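La red Clirnska abre a todos sus grupos el banco comunitario de semillas Lastent

41 grupos de custodia del territorio podrán retirar y depositar semilla autóctona a partir de febrero

Valle del Grisine, 7 de diciembre de 2022. La red Clirnska, que reúne a los grupos de custodia del territorio de la cuenca del Grisine, pone en marcha Lastent, un banco comunitario de semillas de plantas autóctonas pensado para que cualquier grupo asociado pueda restaurar riberas, linderos y laderas con material recogido en su propia comarca. El banco arranca con 726 lotes ya limpios, etiquetados y registrados, ¡y estamos deseando verlos en el suelo!

El proyecto nace de una petición que los grupos venían haciendo desde hace tiempo. Quien ha intentado plantar un tramo de ribera conoce la dificultad de encontrar sauce, fresno, majuelo o carrizo de procedencia cercana, sobre todo en cantidades pequeñas. Los viveros comerciales trabajan con pedidos grandes y con especies de mucha salida, y las que faltan son casi siempre las mismas: las herbáceas de prado húmedo, los juncos, las matas que sujetan el talud en los primeros inviernos. Lastent se ocupa precisamente de esas.

Los lotes actuales proceden de las recolecciones que los 41 grupos de la red hicieron durante las dos últimas campañas. Cada uno lleva anotados la especie, el paraje, la altitud, la fecha de recogida y el grupo que la hizo, de modo que quien retire semilla sabrá de qué arroyo o de qué loma viene. La norma general es devolver semilla de la misma especie cuando la planta esté en condiciones de darla, sin plazo fijo para árboles y arbustos y en un máximo de tres campañas para las herbáceas.

La sede del banco se ha instalado en el antiguo almacén de Boonyarit, cedido a la red y rehabilitado durante el otoño. Dispone de una sala fresca y seca para la conservación, una zona de limpieza con cribas y aventadora y una mesa de consulta donde se podrá revisar el registro completo. El edificio tiene acceso a pie llano y espacio para descargar bandejas junto a la puerta, un detalle que agradecerán quienes llegan con la furgoneta llena de alvéolos.

Cómo se preparan los lotes

La semilla llega al almacén en bolsas de papel, nunca de plástico, y pasa primero por el secado. Después se criba, se avienta y se separan los restos de fruto. Con las especies de fruto carnoso, como el saúco o el majuelo, hay un paso previo de despulpado y lavado que conviene hacer en las horas siguientes a la recogida. Por eso pedimos a los grupos que avisen antes de una salida de recolección de este tipo: así se puede tener todo listo para el mismo día.

De cada lote se reserva una muestra para la prueba de germinación. El resultado se anota en el registro y se repite cada temporada, porque hay semillas que aguantan años sin perder vigor y otras, como las de sauce, que apenas duran unas semanas y se siembran casi recién caídas. Para estas últimas el banco funcionará como punto de aviso: los grupos comunicarán cuándo están maduras las de su zona y la red pondrá en contacto a quienes las necesiten.
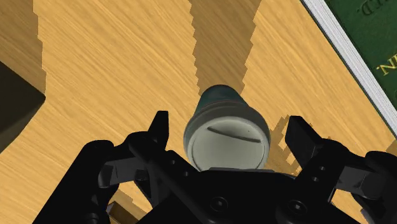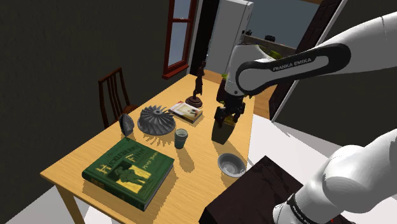
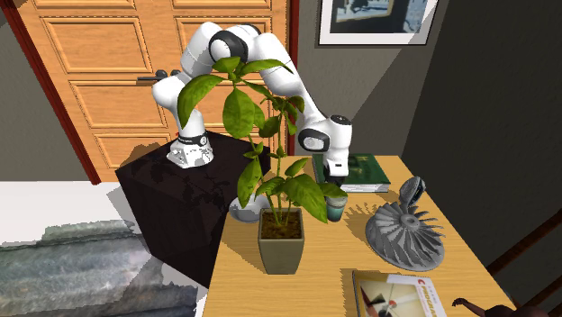
Los grupos que queden lejos de Boonyarit podrán abrir su propio punto de intercambio, una especie de sucursal del banco que funcione en una asociación de vecinos, una escuela o una biblioteca. La red entregará a cada punto una caja inicial con lotes de especies adecuadas a su tramo de cuenca y la guía de siembra correspondiente. El mobiliario puede ser muy sencillo: una mesa de madera clara como la de las imágenes da de sobra para clasificar sobres y atender a quien se acerque, y sobre ese tono las semillas oscuras se distinguen muy bien al repartirlas. Un recipiente pequeño con tapa, parecido al de la primera imagen, sirve para tener a mano la muestra del día mientras el resto del lote sigue guardado en sitio fresco.

Habrá también un cuaderno de intercambio en cada punto, que se volcará al registro general dos veces al año. No hace falta saber de bases de datos: con apuntar qué se ha llevado cada grupo, qué ha traído y dónde piensa sembrarlo, es suficiente. Las incidencias (un lote que no germina, una etiqueta borrosa, una especie mal identificada) se anotan en las páginas finales, y animamos a todo el mundo a usarlas sin ningún reparo.

Jornadas de siembra en febrero

La apertura irá acompañada de tres jornadas de siembra y estaquillado, repartidas entre la cabecera, el curso medio y la vega baja del Grisine. En la cabecera se trabajará con abedul y serbal en bandeja forestal; en el curso medio, con estaquillas de sauce y álamo clavadas directamente en la orilla; y en la vega, con una mezcla de gramíneas y leguminosas para cubrir los taludes que quedaron desnudos tras retirar la caña. Las tres son gratuitas, admiten familias y terminan con comida compartida. Recomendamos botas de agua, guantes y ropa que se pueda manchar, ¡porque se va a manchar!

Quienes participen podrán llevarse una bandeja sembrada para cuidarla en casa o en la sede de su grupo hasta el otoño, cuando llegará el momento de plantar. Es una fórmula que varios grupos ya habían probado por su cuenta y que ha dado muchísimas alegrías, además de algún que otro balcón lleno de fresnos.

Cómo participar

Los grupos asociados pueden solicitar semilla mediante el formulario que recibirán con el boletín de la red. En la solicitud se indica el lugar de siembra, la superficie aproximada y las especies deseadas; el equipo del banco propondrá alternativas cuando falte alguna. Los grupos que todavía no pertenecen a la red y trabajan dentro de la cuenca pueden pedir su incorporación en cualquier momento del año, sin cuota de entrada.

También son bienvenidos los propietarios de fincas con setos viejos, sotos o prados sin resembrar que quieran permitir la recolección en sus terrenos. Se recoge siempre una parte pequeña de lo disponible, con permiso por escrito, y la finca recibe una copia del listado de especies encontradas.

Sobre Clirnska

Clirnska es la red de grupos de custodia del territorio de la cuenca del Grisine. Coordina trabajos de restauración de riberas, control de especies invasoras, recuperación de setos y formación, y edita un boletín para sus grupos asociados.

Contacto para medios: oficina de comunicación de la red Clirnska, almacén de Boonyarit.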